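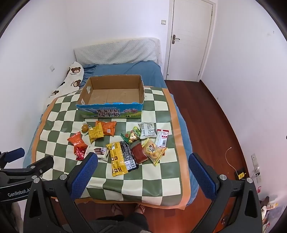
A bed covered with a checkered cloth, with an open cardboard box on it

Games > Wiki > Puzzle games > Plillia

Plillia is a puzzle and exploration video game developed by the studio Flaser and published by Ekemham for home computers and consoles. The player takes the role of a lamp keeper who must bring light back to a sunken city, one district after another. The game is played from a side view and has no combat.

Gameplay

The city of Palaniappan is divided into districts, and each district is built as one large connected puzzle. The keeper carries a lamp with a limited amount of oil. Light opens some doors and closes others, so the player has to decide which rooms should stay dark. When the oil is finished, the keeper goes back to the last fountain, but every change made in the district is kept.

There are 300 rooms in the full game. To reach the normal ending it is necessary to light only the main road of every district. The second ending asks the player to light all the rooms, including those behind the flooded market, which cannot be entered before the water level was changed from the clock tower.

A mode for 2 players is available from the main menu. In this mode the second player controls the keeper's shadow, which can walk on walls but cannot touch any lit surface. Progress in this mode is saved separately.

Development

Flaser began to work on Plillia as a small browser game with a single district. The early version used a timer in place of oil. Test players found the timer stressful, and it was removed before the project was shown to publishers. After Ekemham agreed to publish the game, the studio rebuilt the map from the beginning and drew all backgrounds again in a higher resolution.

The music was recorded with a small group of wind instruments. Each district has its own melody, and one more instrument joins it whenever a part of the main road is lit. In the finished district the full piece can be heard.

Release

The game was first released for home computers in June. The console version came later and included the shadow mode, which was then added to the computer version as a free update. A boxed edition of 2,000 copies was sold by the publisher - it contained a printed map of the city and the soundtrack on disc.

Reception

Reviewers were mostly positive about the puzzles and the sound. The most common complaint concerned the map screen, where lit and unlit rooms were hard to tell apart on small displays. A later update made the unlit rooms striped and added larger icons. Some players also found the clock tower too difficult compared with the districts before it, and its first puzzle was changed in the same update.

See also: List of side-view puzzle games, Ekemham

715 shares | 2 comments

Contact | Copyright | Back to top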